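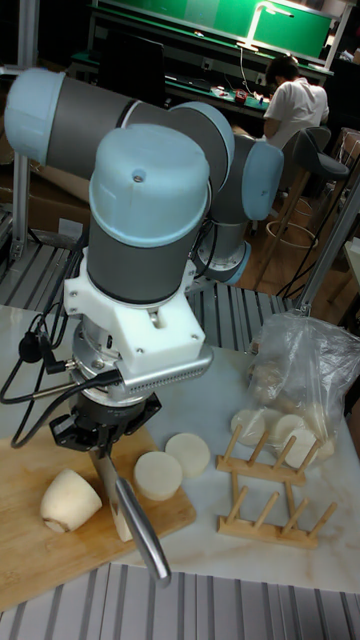
Radish slicing cell, knife held in the parallel gripper

Teaching a slicing stroke: hand guiding or remote control?
Posted by Casimiro Paredes

I am recording demonstrations for a vegetable slicing task. Six-joint arm, force-torque sensor at the wrist, kitchen knife clamped straight in the fingers. I have 173 strokes recorded by hand guiding, and the trained policy stalls when the blade meets the radish. Position tracking is fine in free air. Would remote control give better data, or should I fix what I have? The controller is an Avell, and the logging is done in Fonora at the default rate. 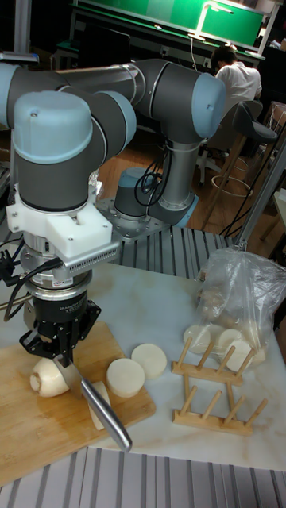

I should add that I push on the wrist bracket when guiding, above the sensor, and that the force channel is included in the training input.

Llinos Gwilliam
Where you push matters. With your hand above the sensor, it reads the contact at the knife plus the weight and inertia of the gripper, so the channel itself is usable. The commanded position is the problem. In hand guiding there is no command as such, and most people log the measured pose and replay it as the target. Under a compliant controller the target has to sit below the surface before the arm will press at all. Replay the measured pose and you get contact with hardly any force, and the stall you describe.

With remote control you log the leader's pose as the action and the follower's pose as the state. The gap between the two carries the pressing force. 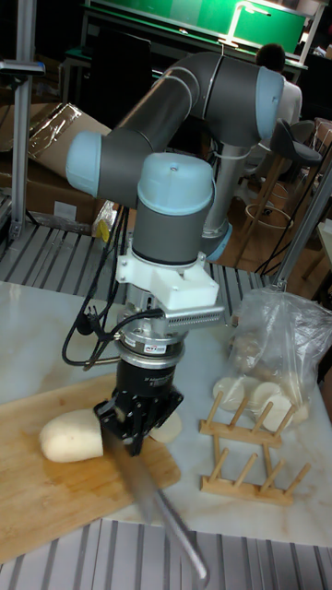

Grip stiffness is a separate matter and should be checked first. Two flat fingers on a smooth handle form a hinge, and a long blade gives the radish plenty of leverage over it. On a set-up like this one, with the knife pointing diagonally down and its tip reaching over the front edge of the table, a small rotation in the fingers moves the tip a good deal, and the wrist pose will not show it. Print a pair of finger pads shaped to the handle. Then redo the tool calibration and discard anything recorded before it.

Neusa Seixas
Agree with most of that. If you can't get a leader arm, you can keep hand guiding and add an offset to the target afterwards: measured force divided by the controller stiffness, along each axis, after removing the gripper weight. We did this on 1,166 strokes and it trained acceptably. Filter the force first - the raw signal is noisy at the moment of contact.
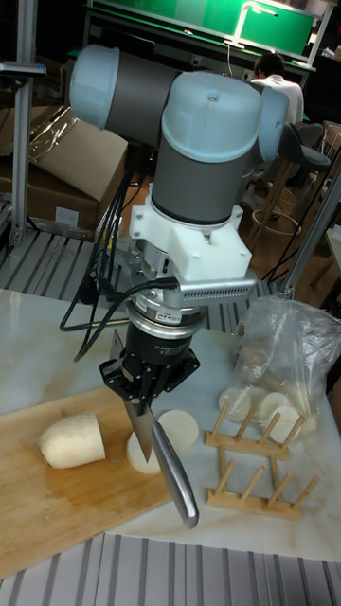 Also vary the start pose and the size of the remaining piece. If every stroke begins from the same height, the policy learns a timed drop and ignores the force input altogether.

Jayanthi Thevar
Had the same stall on a Zein. Turned the stiffness up and it went away. Didn't look into it further.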